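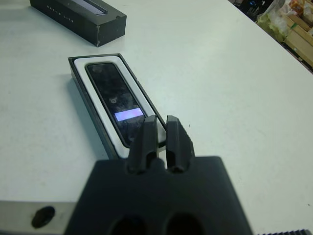 Members' Forum > Postal and Delivery Matters > Returns

Subject: Return of opened packaging under the revised Dremmont terms

Illura
Members are asked to note that the Dremmont catalogue has revised its conditions of return with effect from September. Clause 4 now states that goods must be sent back "in their original packaging, in saleable condition". The previous wording asked only that the packaging be adequate for transit. I should be grateful for members' views on whether an opened box may still be considered saleable. My own order was a desk lamp costing 142 pounds. I opened the box in order to inspect the lamp, and the return was declined on that ground alone.

Treltano
The clause should be read together with the paragraph which follows it. That paragraph permits the customer to handle the goods as would be usual in a shop. A lamp cannot be inspected through cardboard. In my view the refusal was wrong, and a written complaint should be made to the returns office, quoting the order number and the date of delivery.

Feng-yi Chow
I regret that I cannot agree with Treltano in full. The paragraph in question concerns the goods and is silent on the packaging. Where a seal has been torn or a flap cut, the seller may reasonably say that the box can no longer be sold on. A deduction would be the proper course, however, and a complete refusal appears excessive.

Illura
For the record, the flaps were lifted by hand and no blade was used. The inner tray was returned with the lamp. I have asked for the reasons for the decision to be given in writing and have so far received only an acknowledgement.

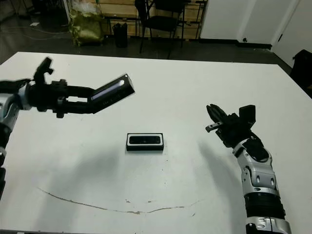 Tilahun
May I ask whether the parcel was sent within the period allowed? The revised terms give 18 days from delivery, and the returns office counts the day of delivery as the first. Two of my own returns were refused for lateness, although the letters spoke only of "condition".

Illura
The parcel was handed in on 12/7/21 and a receipt was issued at the counter. It was within the period by either method of counting.

Treltano
In that event the question of time does not arise. I would also dispute Feng-yi Chow's reading. If the packaging is to be treated separately, the terms ought to say so, and doubtful wording should be read in favour of the customer.

Feng-yi Chow
That principle applies where two meanings are equally open. I do not believe that they are here. I would nevertheless support a complaint about the amount withheld.

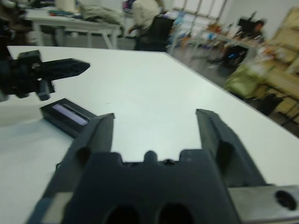
A similar case was discussed in an earlier thread, which ran to over 286 replies before it was closed. The member concerned accepted a partial refund, less the cost of a replacement carton. Illura may wish to propose the same terms before taking the matter further.

Illura
I am obliged to all who have replied. I shall write to the returns office on the basis set out by Treltano and shall mention the partial refund as an alternative.

Tilahun
Please keep a copy of the letter and send it by a recorded service. The office does not confirm receipt of electronic messages sent to its general address.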